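Firora wipe-clean tablecloth: our review after a summer of tea parties

I'll confess I put off buying a new tablecloth for years. The old one had been my mother-in-law's, it had a scorch mark the shape of Ireland, and I was fond of it. But in August we had two birthdays and a christening coming up, and so I finally gave in and ordered the Firora from Prekside, in the white with the thin grey diamonds and the pink edging.

It came folded very small, and the creases were dreadful! I hung it over the banister for a night and most of them dropped out, then went over the stubborn ones with a cool iron and a tea towel on top. The leaflet says you can do this, though it says it in tiny print on the back.

Once it's down it looks lovely, and much more like proper cloth than I had feared. The pattern is quiet enough that you can put nearly anything on it – flowery plates, plain plates, the paper cups with the little black birds that I buy whenever I see them – and nothing fights.

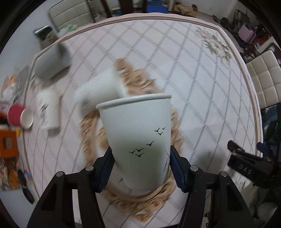
How it cleans

Tea wipes off, even if you forget it until after the washing-up. So does jam. Beetroot left a faint pink shadow which took me 5 goes with a soapy sponge, and I can still find it if the sun is low. Candle wax I picked off with a fingernail. I wouldn't put a hot dish straight on it, and I've gone back to using my cork mats.

Against the Amum

My sister has the Amum, which is thicker and lies flatter from the start, but it has a shine to it and it feels cold under your wrists. The Firora is softer and hangs better at the corners. It does slide a bit on a polished table, so I've put an old blanket underneath.

I paid £16 in the sale and would happily pay it again. Four stars, with one off for the creases and the beetroot. I'm told there's a green edging on the way, and I have my eye on it for Christmas.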